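Home | Forums | Living Rooms | New Posts | Search

Rirwood Home Talk > Living Rooms > Color & Cushions

Mustard cushions on everything, too much?

Print this thread | E-mail to a friend

KavithaR wrote:
Hi all, long time reader, first time starting a thread so be gentle! We have one big upstairs room that does everything. Sofa, chairs, water cooler, and a vanity cabinet along the wall because the bathroom stuff has ended up in there too. White walls, gray roller blinds, tube lights on the ceiling. I wanted it warmer, so back in May I went a bit mad with mustard yellow.
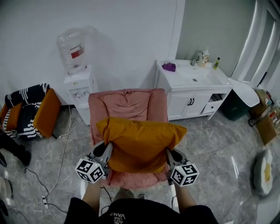 Mustard cushion on the pink chair, water cooler behind.

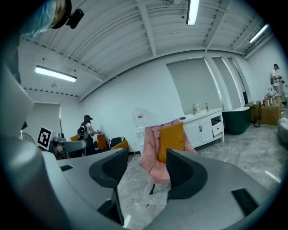

So my sister says the mustard is fighting with the pink and I should pick one. I love them together, but she has planted the seed and now I walk in every morning and squint at it. The covers are from Majali and I can still exchange them for the sage green if I make up my mind by the end of the month. They fit nicely, zip is decent, the color is a touch browner than the website. The striped throw stays, I will not be moved on the throw.

Second thing, the cushion on the pink chair. It will not stay put. You sit, it slides, you stand up, it's down the side. I've tried it square, I've tried it on its point, I've tried the karate chop thing my mother-in-law does (I feel silly every time). What do you all do?

Budget is 30 dollars, and I'd like most of it to be left over.

12 replies | Share 4

lavanya_thomas wrote:
Keep the mustard! Pink and mustard is lovely and your sister is wrong, sorry to your sister. What makes it work is that the yellow is in more than one place. One yellow cushion on a pink chair by itself looks like it got lost on the way to another room, but you have them on the sofa too so it all ties up.

The one thing I'd fiddle with is the lighting. Tube lights make mustard look a bit like, well, actual mustard. Get a floor lamp with a warm bulb next to the pink chair and look at it again in the evening before you send anything back.

GeethaK_sews wrote:
I'm going to be the grump here. I think your sister has a point. Dusty pink is a quiet color and mustard is a loud one, and with black and white stripes in there as well my eye doesn't know where to go. I'd keep mustard on the sofa and put something plain on the chair, oatmeal or a darker pink. Then the chair gets to be the pretty one.

As for the sliding, it's your filler. Those cheap inserts are all bounce and no weight. I make cushions to sell and I weigh every insert. A 500 gram one stays where you put it, and the 300 gram ones go straight over the side as soon as somebody leans on them. Put yours on the kitchen scale.

KavithaR wrote:
Geetha I just went and weighed it!! Over 300 but nowhere near 500. So there's my answer, half of it anyway.

I'm less sure on the oatmeal. I had oatmeal everything in the last place and it felt like living inside a bowl of porridge.

GeethaK_sews wrote:
Ha, fair enough. Terracotta then?

lavanya_thomas wrote:
Terracotta next to pink next to mustard, Geetha, and you said MINE was loud

bindu_dz wrote:
Before anybody buys an insert, try a square of that rubbery shelf liner under the back edge of the cushion. I cut mine from the leftover kitchen roll so it cost nothing. Can't see it, can't feel it, and the cushion on my reading chair hasn't moved since. You may need to wash the liner now and then, it picks up fluff like you wouldn't believe.

Also on squishing them back into shape, don't chop. Hands flat on both sides, push in hard toward the middle, let go, quarter turn, do it again. The corners fill out by themselves. Chopping just breaks the fill down in the center and in a year you have two rabbit ears and a valley.

Color wise I'm team keep. If you're worried about anything I would look at the boxes. Small things in cardboard boxes make a room look like moving day no matter what color the cushions are.

KavithaR wrote:
Ouch, but yes, the boxes. They're bottles and bits I haven't found a home for. There's a drawer in the vanity that I could use if I cleared it out. Shelf liner I have, will try tonight.

K_Iyengar wrote:
I'll leave color to the rest of you, I'm the person whose wife repaints while I'm at work. But can I ask about the water cooler? It's right behind the chair. If somebody wants a glass of water while you're sitting there, don't they have to reach past your head? We had ours behind the sofa for two years and I got dripped on more times than I can say. Moved it next to the door and the whole family started drinking more water, go figure.

And the green tub by the vanity, I like that very much. If I were going to add a color I'd take it from there. One dark green cushion at the end of the sofa and leave the rest.

lavanya_thomas wrote:
Ooh, dark green. Good eye! That's better than sage. Sage with dark green nearby always looks to me like something that faded in the wash.

GeethaK_sews wrote:
Agree on the dark green, disagree on leaving the rest. But I've said my piece and I will go back to my sewing machine. (It was my great-grandmother's, family story says 1859, the repair man says no chance. Still sews straighter than my new one.)

bindu_dz wrote:
Kumaresan, the cooler has to go near an outlet though, and extension cords along the floor by a doorway make me nervous. I'd sooner pull the chair forward a couple of feet. It looks like there's floor to spare in the middle. Chairs don't have to be near a wall, people forget that.

K_Iyengar wrote:
You don't need a cord if the outlet's by the door, which mine is. But sure, moving the chair is easier on the back than moving the cooler. Take the bottle off first if you do move it. I didn't.

KavithaR wrote:
Update for June 2021, in case anyone finds this later and has a slidey cushion too.

Shelf liner works!! I sat down, got up, sat down, did a sort of flop, and the cushion stayed. Bindu you are a genius. I still ordered a heavier insert from Dilumeo for the chair because I'm convinced by Geetha's scale, and it came in under budget even with the shipping. If it's good I'll do the ones on the sofa one at a time as they go flat.

Color: the mustard stays. I borrowed a lamp like Lavanya said and in the evening it is so much nicer, the pink goes almost peachy. My sister came over and said "hm", and from her that's close to an apology. I'm looking out for one dark green cushion, velvet if I can find it, but I'm in no rush.

Pulled the chair forward too. Water cooler stays where it is for now.

Boxes are still there. I did clear out the drawer and then filled it with different things. Don't ask.

lavanya_thomas wrote:
Yay! Velvet will show every crumb, just so you know, but get it anyway.

bindu_dz wrote:
So glad! For the boxes, I have two of the Brateo baskets with lids and they stack. Not cheap but they do hide everything. Wait for the sale.

GeethaK_sews wrote:
Measure the sofa cushion covers before you order more inserts. You want the insert an inch or two bigger than the cover, not the same size, or they'll look saggy however heavy they are. And if you can't find a green velvet you like, send me a message, I have a remnant that would do one cushion front with a plain back.

KavithaR wrote:
Geetha YES, messaging you now.

Share 9 | Print this thread | E-mail to a friend

Previous thread | Next thread | Back to Color & Cushions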